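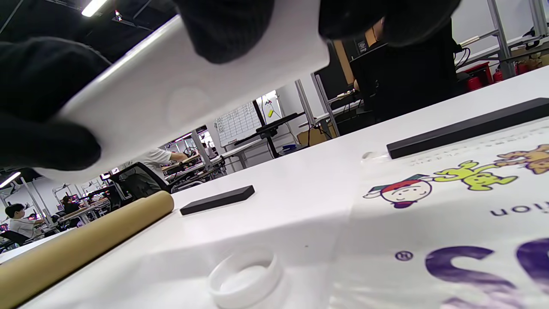

Minutes, cell 4 upkeep meeting, September

Present: Benedek Szűcs, Yavuz Dursun, Lilla Bíró, Viktória Hegyi, and me (Zoltán Juhász, taking notes again). We started at 9:10 with Viktória on the phone from Lurkton for the first half.

Last month's minutes

Accepted. Yavuz asked me to fix the part where I wrote that he had replaced the wrist cable. He ordered it, Lilla put it in. Sorry, Lilla!

1. Gripper drift

This took up most of the morning, so I'll try to get it all down. The cell has been closing a hair off center since the new finger pads went on, and Benedek wanted to know if it's the pads or the slide underneath. Lilla had pulled the log and the fault code is 436 nearly every time, which the Zadix manual lists as "end position not reached" and then says nothing else useful. She thinks it's the left slide. Yavuz thinks it's the pads, and he thinks so pretty loudly.

We went back and forth on it for a while and then agreed to do the boring thing: put the old pads back on one side only, run a full shift, and look at the log again. If the drift goes away we order pads from a different batch. If it stays, Lilla opens up the slide. I'm hoping for pads, because the last time we had that slide open I spent an afternoon on my knees looking for a spring.

Yavuz will swap the pads today after lunch. He wants everyone to leave the zero offset alone until he's done - please, that means me too.

2. Curved panels

We talked about the white curved panels next. They're smooth and a bit glossy and the cell doesn't love them. Benedek's feeling is that we're asking for a pick too close to the end of the curve, so the panel wants to roll as it comes up. Lilla tried moving the pick point toward the middle and liked how it looked, but she only had time for a handful of tries and didn't want me to write down a success rate, so I won't.

Viktória asked whether we're still wearing the knit gloves to load these. Yes, we are, all of us. She'd like us to check the gloves for fuzz before handling panels, as the Lurkton people found lint on their suction cups and traced it back to gloves. Ours is a finger gripper so it matters less, but lint on the pads wouldn't help the argument in item 1 either way. Benedek will ask Oláh what a smoother glove costs.

3. Greasing and the weekly check

The counter passed 884 hours, so we're into the next grease interval. Lilla has done axes one to three. Axis 4 is waiting on the right nozzle, which Oláh sent in the wrong thread (again). Viktória has a spare in Lurkton and will mail it.

I brought up the weekly check sheet. It's gotten long and I've caught myself ticking boxes from memory, which is bad, and I said so before anybody else could. We went through it together and dropped the two lines about the old air dryer, then added one for the finger pads: look at both, wipe both, write down any shiny spots. Yavuz wanted a torque check on the pad screws every week. Benedek said once a month is plenty. We settled on every two weeks and I'll print the new sheet.

4. Backup of the controller

Short one. The last good backup is from before the wrist cable job. Lilla will make a new one once the pad test is over, so we don't save a half-changed setup and then trust it later. Copies go on the shared drive and on the stick in Benedek's drawer. Viktória asked for the file name to have the month in it this time. Fair enough!

5. Hullen visit

The Hullen technician is coming to look at the door switch that keeps tripping. He needs the cell powered down for the morning and somebody who can log in as admin, so that's Lilla or Benedek. I'd also like him to look at the e-stop cover while he's here - it's been sticky since the summer and I don't like it. Everybody agreed that goes first on his list, ahead of the door.

To do

Yavuz: old pads on one side, full shift, save the log
Lilla: new pick point on the curved panels, backup after the pad test, axis 4 when the nozzle gets here
Benedek: glove prices, confirm the Hullen morning
Viktória: mail the nozzle
Me: new check sheet, note for Hullen about the e-stop cover

We stopped at 10:25. Next meeting once Yavuz has his log.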